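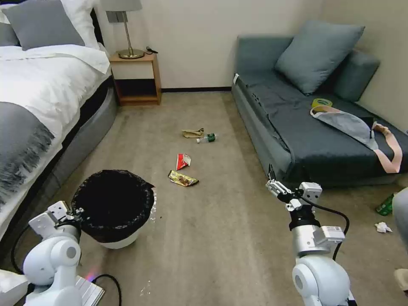

Rezaul Herath does not believe in checkout times. He has worked in and around small hotels since 1989, first at a front desk in Zullstead and later as a buyer of tired properties, and he says the 11 a.m. rule has very little to do with cleaning.

"It's about the phone," he says. "If people leave at eleven, they stop calling down by eleven. That's the whole reason. The rest got made up afterward."

I had come to ask about the late checkout fee, which at the Ikness, a 68-room place he used to run, went from nothing to a flat charge in a single season. Herath says he voted against it. He also admits he kept it.

"It brought in money in October, when nothing else did. What was I going to do, send it back?"

He is harder on the booking sites. One of them, he says, told him guests "love flexibility" and sold him a software package called Vinetti to provide it. I asked what it did. He thought for a while. "It sent emails."
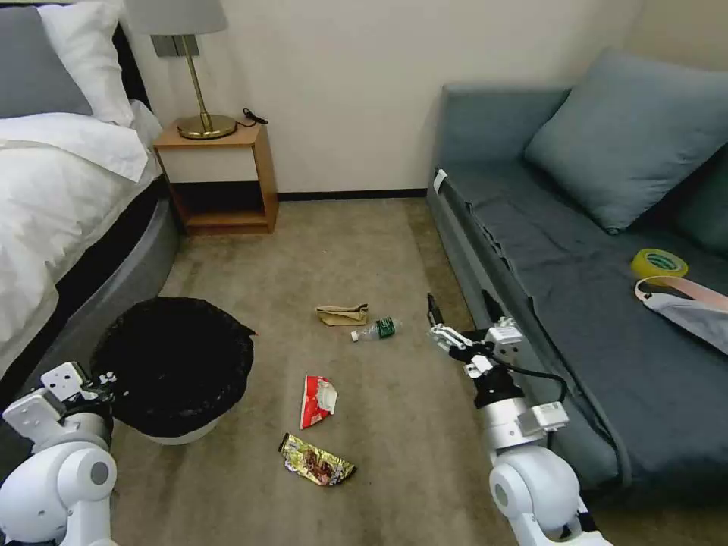
Litter on the carpet and a lined trash can in a small room.

I am not sure I buy all of this. Hotels do have to turn rooms over, and the people who do it are not paid to wait. When I put that to Herath he agreed, a bit too quickly, and then said the staff at the Ikness were mostly finished by two. Check-in was at four. He has no good answer for the two hours in between, and I doubt the chains have one either.

He showed me a folder of 748 comment cards, all from one property. Most complain about breakfast. A handful mention checkout, and one of those is a thank-you note. If guests are as angry as he claims, they are not writing it down.

"They don't write," he says. "They go to the Kennedy across the road."

Did they? He shrugs. The Kennedy closed before he could find out. 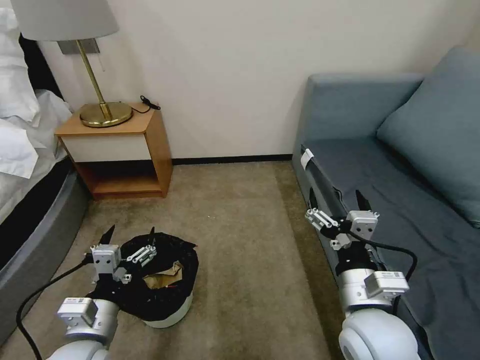
What he would change

Herath wants rooms sold by the hour of arrival, with a full day from whenever the guest walks in. I asked who would pay for the extra cleaning shifts. "The guest," he said. "Same as now."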